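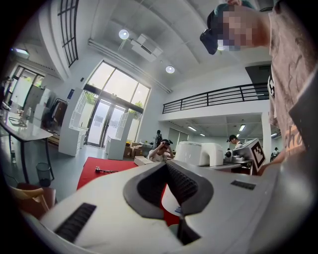 Two counts, one Psalter

A reader who looks up Psalm 105 in a Bible translated from the Hebrew and then in one following the Greek will find different texts. The Greek 105 is the Hebrew 106. Both traditions arrive at 150 psalms, and they agree at the beginning and the end. The divergence lies between.

The Greek joins Psalms 9 and 10, and from there its numbers run one behind. It joins 114 and 115 as well, then divides 116 in two, which restores the gap to one. The division of 147 brings the counts level again, and 148 to 150 are the same in both.

The case for treating 9 and 10 as a single poem is strong. An incomplete alphabetic acrostic runs across the pair, and Psalm 10 has no heading of its own in the Hebrew.

Kurniawati Lau, who edits the prayer books used by the Flaltasstead parishes, catalogued 181 psalm references in the older service sheets. Her catalogue lists four that cannot be assigned to either system from the number alone. In those cases she relied on the opening words. 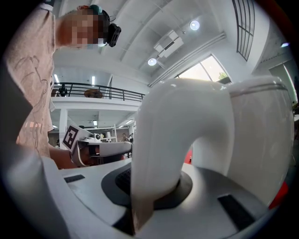 Line drawing in brown on a short-sleeved T-shirt.

Verse numbers complicate matters further. Hebrew editions commonly number a heading as the first verse, while many English versions leave it unnumbered. A citation can therefore have the right psalm and the wrong line. Luuk Martens, who typesets the sheets, now prints the Hebrew number first with the Greek in brackets, and gives verses by the English count.

Adaeze Akande has asked that the Latin opening be retained beside each heading. The revised sheets go to the parishes in October.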